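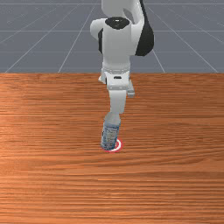
The Gredside 413 is a clear hardwax oil for indoor wood surfaces, made by Wollen for tables, counters and shelving that see daily use. It soaks into the top layer of the wood and cures to a low-sheen film that can be repaired in spots. On a wooden tabletop that takes up most of a work area, a missed patch or lap mark is easy to spot, so the oil has a long open time of 7 minutes before it starts to pull.

Coverage and packing
The oil is sold in 1-liter cans and in a 5-liter drum. Stock code for the drum is 2,033. Coverage depends on the species and on how finely the wood was sanded; open-grained wood takes more on the first coat. Cans are lined and can be resealed. Store above freezing.

Preparation
Sand to 120 grit, then 150. Do not go finer than 180 – the surface closes up and the oil sits on top. Vacuum and wipe with a dry cloth. Old varnish must be fully removed. Wax residue should be taken off with Ullbridge thinner and left overnight.

Application
Stir well; do not shake. Spread thinly with a short-bristle brush or a white pad, working with the grain. Wipe off all excess before the open time ends. Allow 12 hours between coats at room temperature. Two coats are enough for shelving. Tables and counters need three.

Rags used with the oil can heat up and catch fire on their own. Soak them in water and lay them flat outdoors to dry.

Care
Dust and wipe with a damp cloth after the first week. Avoid ammonia cleaners. Dull areas can be rubbed with a small amount of the same oil and buffed.

Matching products
Chraibi White Tint, for ash and maple
Ullbridge thinner
Wollen pads, white, pack of ten

Technical questions and sample requests go to Asmaa Benmoussa at the Wollen trade desk. Samples are not shipped in July.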